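Kekana opens sign-ups for its pick-up-after-you arm

I've been waiting for this one! Kekana, the little firm over in Wetbridge, is now taking sign-ups for Susside, its tidying arm you rent by the month. The deal is 65 dollars a month with a 3-month minimum, plus 80 dollars up front for setup. Cheaper than I was expecting — though still a lot of money to get clothes off the furniture.

Clothes are the main thing it does for now. Kekana says dishes will come later (no date yet, I asked). I like that there's a camera down by the gripper, so you can follow along on your phone and see each item pretty much the way the arm does. My one worry is soft, bunched-up stuff on soft furniture, where cloth sits on cloth and there's no hard edge to grab. The company says that's where most of its practice time has gone. I'd still want to try it on my own couch before paying for all 3 months.

Sign-ups are open through September, and the first homes get theirs after that.

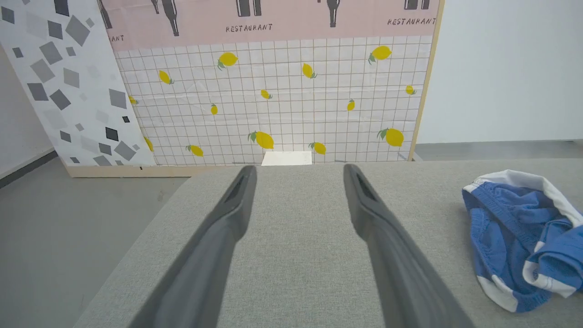

Also new: Prisgate drops its setup fee

Prisgate's window cleaner now ships ready to run, with 5 spare pads in the box.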